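Minutes of the lost property and clothing exchange meeting, Kandlow Hall, October 2022

Present: seven members. Apologies were received from two. The minutes of the April meeting were agreed with one correction: the shelving came from Mukari and should not have been listed as a gift.

**1. Money**

The balance stands at £1,892. The bill from Drililum for the new storage tubs has been paid. The hall has asked for the winter hire fee in advance and this was agreed.

**2. Shoes**

There was a long discussion about shoes. Too many are being put out singly while the other one is still at the bottom of a bag. It was agreed that shoes stay off the rails until both are found, and that pairs are tied by the laces or held with a band if they have none. Knit shoes are to be checked at the heel and toe, where they wear through first. Soles should be brushed over the bin and not over the table.

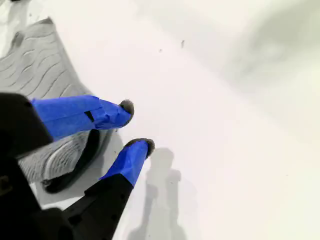 *Item 2: grey knit shoe with black sole, on a white surface.*

Odd shoes will be kept for two months and then sent to Shabalala with the textile recycling. It was asked whether they would take single shoes. They will, provided they are bagged apart from the clothes.

**3. Folding and sorting**

The folding sheet on the wall is out of date and will be taken down. Members agreed the following in its place:

- Knitted things are folded lengthways and laid flat, never hung.
- Stripes should run straight across the fold, so that a twisted seam shows up before the item goes out.
- Small items go in the shallow tubs, with the size label facing up.
- Anything with a hole goes in the mending bag, even if the hole is small.

One member felt that small knits should be rolled to save room. This was put to the vote and not carried.
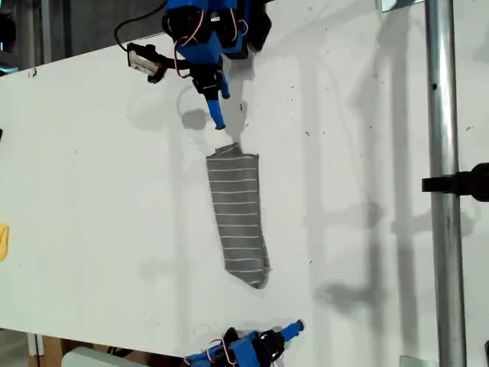

Corners are to be smoothed down before an item is put in its tub, as the top ones have been coming out creased. The white table will be kept for folding and will be wiped at the start of each session. Bags waiting to be sorted are to be left on the floor by the door.

**4. Winter opening**

Gloves, hats and thick socks will go out from the next session. Coats will wait until the second rail has been mended. The poster needs the new closing time added.

**5. Any other business**

The label gun is jamming again. A replacement will be priced before the next meeting. The key to the side cupboard has been found and is back on its hook.

The meeting closed at ten past eight.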